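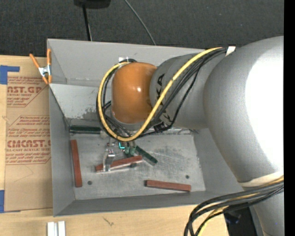
Anitha Marar wrote to me that a metal bin is only a metal bin, and that I should not need a whole page for it. Maybe she is right. But before I bought mine I looked for a review and found only shop texts, so I write the one I wanted to read.

The bin is the Drastari open bin, gray, rectangular, made of metal, without a lid. I ordered it from Tsakiris in January and I use it on a wooden table, for sorting small parts and blocks.

What I like first is the tall back wall. It is smooth, and small things which roll or jump stop there and do not fall behind the table. My old plastic tray from Zaltunow had low sides, and every evening I was on my knees with a lamp. The smooth surface is also easy to clean. I use a damp cloth and a little dish soap, then I dry it well in the corners.

The gray color is a good choice. Red pieces are very easy to find on it. Gray screws are another matter, so for these I put a sheet of white paper on the bottom.

Now the less good things. The bin is loud. If you drop a handful of blocks in it, the whole apartment knows. Jayson Lumbao suggested a thin felt mat, and it helps, but small parts get caught in the felt and I took it out again after one week. Also, the bin can slide on a polished table when you push against one side. I glued 4 small rubber feet under mine and now it stays where I put it.

The empty bin weighs 1123 grams on my kitchen scale. For carrying it from room to room this is fine, but when it is full I prefer to leave it in its place. I would like handles, and the Olix model has them, but its back wall is too low for me.

I have filled and emptied it almost 217 times, by the marks in my notebook, and the bottom is still flat. There are fine scratches, which do not disturb me.

I would buy it again, and a second one if the price goes down.

Updated 9/2/24: the rubber feet still hold.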